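Open day at the Halow kitchens, Kennedy Street

I went along on 07/05/2022 with Nathalie Carrier, who is looking for a small cooker for her mother's flat and wanted to see some set up in a room before she spent any money. Halow is the showroom end of Birkus, who fit out small kitchens for landlords, student halls and sheltered housing. They open the building to the public twice a year, in May and again in July. Entry was free but you had to put your name down beforehand.

The building is a former printworks behind the bus depot. Parking is bad. There are 8 spaces in the yard and they had all gone by ten, so we left the car by the park and walked back. The entrance is at the side, up a ramp, and the sign for it was facing the wrong way when we arrived.

Clifford Li took our group round. He has worked on the fitting side for years and answered questions without looking anything up. There were 20 of us, which was too many for the narrow part near the lift, and after the first room people drifted off and joined up again as they liked.

The ground floor is storage and the cutting room. Worktops come in full length and are cut to the tenant's measurements, with the offcuts kept on racks for window sills and shelves. We were shown a drawer unit being put together, then pulled apart again, to show how a runner is replaced. Normand Petrenko did this at the bench. He said runners are the commonest repair they get called out for, followed by hinges. A man in our group had brought a broken hinge in his coat pocket and Normand found him a match from a tray under the bench, no charge.

Upstairs there is a long corridor with the sample sinks and taps. You can turn the taps but they are not plumbed in. Nathalie tried all the lever ones, as her mother's hands are not good, and wrote down two. The Trillico range was the stiffest. Clifford said they loosen with use, though I would want to know how much use.

Tea was in the end room at half past eleven. Murray Lachance was pouring and there was a fruit loaf, cut thick. Zachary Ross from the sales office sat with people and went through prices, which were printed on a sheet for each layout. The cheapest complete kitchen was £481 before fitting, and that did not include a cooker. Delivery within the town was another £70. He was quite open that the fitting costs more than most people expect, and told one couple they would do better to keep the cupboards they had and only change the doors.

After tea we saw the small kitchens themselves, which was the part we had come for. They are done up as if somebody lived there, with crockery in the cupboards and tea towels out, and you can open everything.

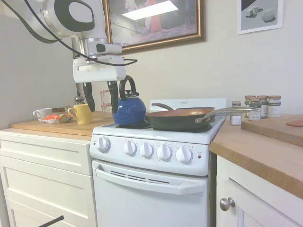

Cooking space was what Nathalie cared about most, and she spent longer over the cookers than over anything else. Her mother makes soup in a big pot and does not want to shift things about to boil water. The white electric stove was the one she kept going back to. With the blue kettle on the left and a frying pan on the right, the pan's long handle reached out past the stove and over the counter, and she said straight away that her mother would catch it with her sleeve. I thought that was a matter of turning the pan. The knobs are all along the front, so there is no leaning across a hot pan to reach them, and we both liked that. The printing round them is small. Clifford said a dab of raised paint at the off position is the usual answer and that they will do it before delivery if asked.

We also looked at the wall cupboards. The standard height is too high for anyone who cannot stretch, but they can be hung lower if you say so when the room is measured. Corner cupboards cost extra and Nathalie decided against one.

We left at ten past one. She took the price sheet for the second smallest layout and a card for the measuring service – they come out on weekday mornings only. The next open day is in July and booking is by telephone. If you are going for the bench demonstrations, go early, as the cutting room shuts at noon.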